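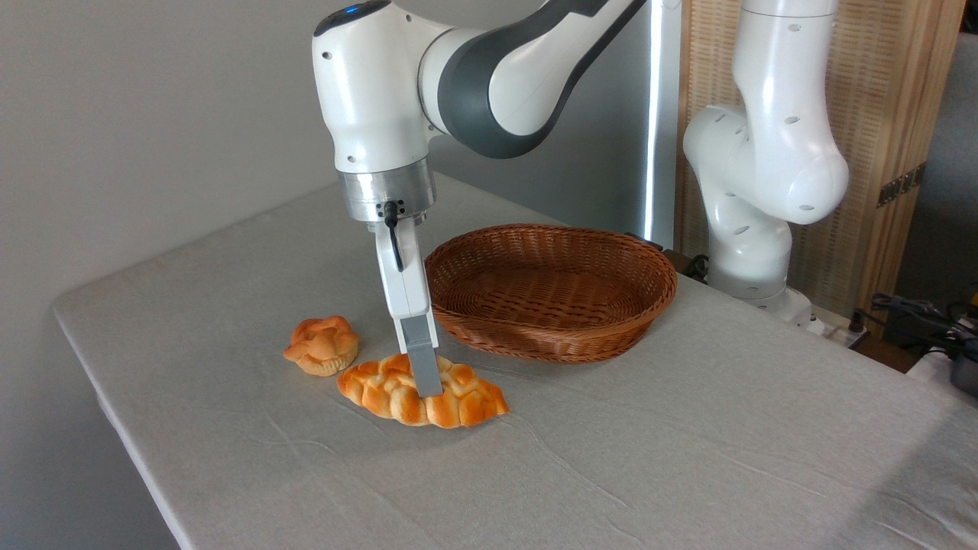

# Do slick coil sleeves stop flipper fade? A bench and machine test

Unit project report, submitted 21/09/2018

## 1. Why I did this

Anyone who has played an older pinball machine for an hour knows flipper fade. The ramp you could hit all evening starts falling short, the ball rolls back down, and somebody says the coils are hot. Somebody else says the machine needs new sleeves. Both get repeated as settled fact, and when I went looking for measurements I found almost none.

The particular claim I wanted to test is printed on the packet of the Omow sleeve, a slippery plastic liner that goes inside the flipper coil in place of the standard one. The packet says it "ends fade" and is good for "a lifetime of play". It costs several times what an ordinary nylon sleeve costs. I bought mine with my own money, and I have no connection with the seller.

My question was narrow. On one machine, with one coil and one player-proof way of firing it, does the Omow sleeve make the flipper lose less strength when it gets hot?

I expected the answer to be no. I'm saying so now so that readers can judge whether it bent how I did the test.

## 2. The machine

I used a Curstead solid state machine called Cloreck, which lives in the Schwaiger workshop. It is a plain layout: two flippers, one ramp on the left, a bank of drop targets and a spinner that has been missing its wire for as long as I've known it. The right flipper feeds the ramp, so all testing was done on the right flipper.

Before testing I did what any repair guide would tell you to do:

- cleaned the playfield and waxed it once
- fitted a new ball
- fitted a new plunger and link, and a new coil stop
- filed and re-gapped the end-of-stroke switch
- checked the flipper bat had a little up and down play and wasn't rubbing on the bushing
- set the machine's slope and didn't touch the legs again

This list matters more than it looks. Most of the glowing reports I read about the Omow sleeve came from people who did all of the above at the same time as fitting it. A machine that gets a new stop, a new link and a clean switch is going to feel stronger with any sleeve at all. I could have lined the coil with a drinking straw and had a good review out of it.

## 3. Method

### 3.1 Measuring strength

Hitting the ramp by hand is no use as a test. I'm not that consistent, and I knew which sleeve was in. I built a short wooden cradle that held the ball at the same spot on the bat each time, and fired the flipper from a push button through a relay. The ramp entrance was blocked off and the ball went up a straight lane made from two lengths of aluminium angle, taped down over a sheet of clear plastic to protect the art.

The lane was marked in numbered bands. After each shot I wrote down the highest band reached, read from phone video played back slowly. A half-covered band was scored as the lower one. Reading off video was tedious, but my live readings in the trial run were generous by a band quite often, and always in the direction I expected. I threw those out.

### 3.2 Heating the coil

Each run went like this:

1. Leave the machine off overnight so the coil starts at room temperature.
2. Fire 44 cold shots and record each one.
3. Set the timer board to pulse the flipper 1,000 times with no ball, at a steady pace.
4. Fire 44 hot shots straight away and record each one.
5. Measure the coil resistance as soon as the last shot is done, with the power off.

I did 2 full runs with each sleeve, swapping back and forth so that whatever wear the new parts picked up would be shared out. The playfield glass stayed off. In a real game it would be on, and the cabinet would be closed, so my coil may well have run cooler than a coil in a busy arcade. I'll come back to that.

### 3.3 What I didn't control

Room temperature was whatever the workshop was. Mains voltage was whatever came out of the wall. I put a meter across the coil supply at the start of each run and it drifted between runs, by enough to bother me. A regulated bench supply would have fixed this, but then I'd have been testing a bench supply and not the Curstead's own rectifier and fuse clips, and tired power parts are half the story in these machines.
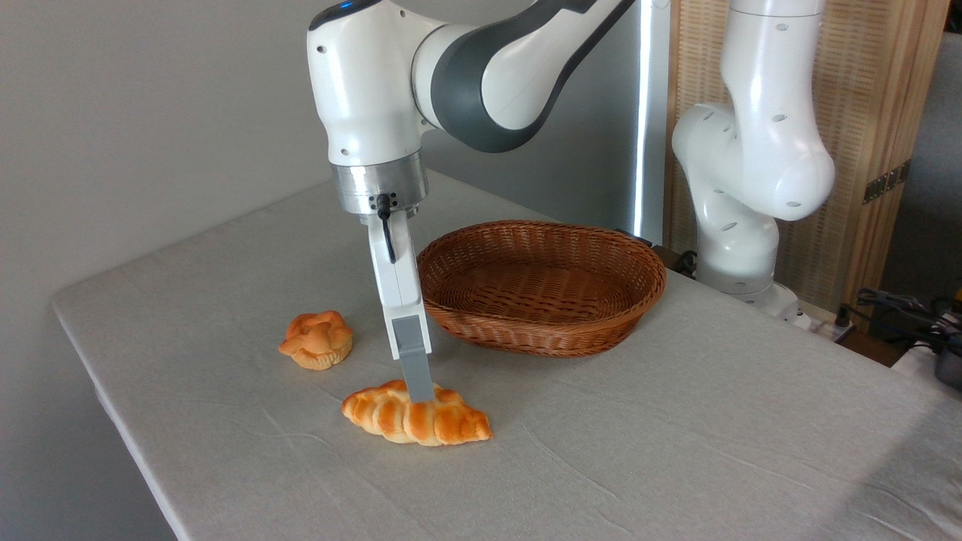 *Gripper fingertip resting on a croissant.*

## 4. Results

### 4.1 Fade is real

With the standard sleeve, the hot shots were weaker than the cold shots in both runs. The most common band dropped by one, and the spread of results got wider. A few hot shots matched the best cold ones. Most didn't.

With the Omow sleeve, the hot shots were also weaker than the cold shots in both runs. The most common band dropped by one.

That is the main result, and it is not subtle. Whatever the packet says, the fade did not end.

### 4.2 Was there less of it?

Maybe a little, in one run out of the two. In the first Omow run the hot spread was narrower than with the standard sleeve. In the second Omow run it was slightly wider. If I'd stopped after one run I could have written a cheerful report about consistency. With only two I don't think I can say anything beyond "no clear difference", and I'd be wary of anyone who claims to feel a difference this small through a flipper button.

### 4.3 Cold strength

The Omow sleeve did a touch better cold, by less than one band, in both runs. This could be real. A slipperier liner should let the plunger move more freely, and it was a snug, well-made part. It could also be the supply voltage, which was higher at the start of both Omow runs. I can't separate the two with the data I've got. Since the bigger voltage gap went with the bigger strength gap, my money is on the voltage.

### 4.4 Coil resistance

Resistance rose after every heating cycle, as it should in copper wire that has warmed up. The rise was nearly the same with either sleeve. Higher resistance means less current at the same voltage, and less current means a weaker pull. The sleeve has no say in any of this. It is a tube. It can change friction, and a swollen or dirty one can certainly jam a plunger, but it can't make hot wire behave like cold wire.

### 4.5 Wear

The timer board's counter read 3,025 when I took the Omow sleeve out for the last time, with the trial shots and one abandoned run included. There was a faint grey track along the inside where the plunger rides. The standard sleeve had a similar track. Neither was cracked or mushroomed at the end. That many flips is nothing in the life of a flipper, and I make no claim about how long either sleeve would last. The packet does make one, and gives no test to back it up.

## 5. Problems along the way

The abandoned run deserves a note. Partway into the heating cycle the flipper started to buzz on the upstroke and the shots that followed were badly short. I was halfway through writing "sudden fade" in the notebook before I looked underneath. One of the coil stop screws had backed out and the stop was moving – nothing to do with heat. I refitted it with thread locker, scrapped the readings and started that run again the next day.

I mention it as a warning about how fade gets diagnosed. The symptom was weak flips after a lot of play, which is exactly what people call fade. A loose stop, a pitted end-of-stroke switch, a tired bridge rectifier and a browned connector can all look the same from the front of the machine. If I had answered that buzz by fitting a new sleeve, I would have had the stop out to do it, tightened the screws on the way back and given the sleeve the credit.

The lane was also a nuisance. The tape softened and one rail crept inward during the first trial, so I added a clamp at the top end and checked the gap with a scrap of dowel before each block of shots.

## 6. How far to trust this

Not very far beyond the one machine. I tested one coil, one packet of sleeves and one design of flipper. Machines with a different flipper drive may heat differently. A closed cabinet in December, with a queue of players, would get hotter than my open one did, and it is possible that an ordinary nylon sleeve starts to grip the plunger at temperatures I never reached. If the Omow has a real advantage, that is where I'd look for it. I didn't have a safe way to push the coil that hot without someone standing over it with a fire extinguisher, and the workshop rules ruled that out.

I also did the readings myself and knew which sleeve was in for all of them. Working from video helped, but having a second person score the clips without being told would have been better, and I should have arranged it at the start.

## 7. What I'd do with a fading flipper

Check the stop, link and switch first. Clean the sleeve or replace it with a standard one while everything is apart. Measure the voltage at the coil with the machine warm. If it's low, work back through the connectors before buying anything. A small fan under the playfield is the one fade cure I've read about that makes sense on paper – it cools the thing that is hot – and I'd like to run the same lane test on that next, with the voltage logged the whole way through.

The Omow sleeve is still in the Cloreck. It fits well and it does the job of a sleeve. I wouldn't buy another at that price.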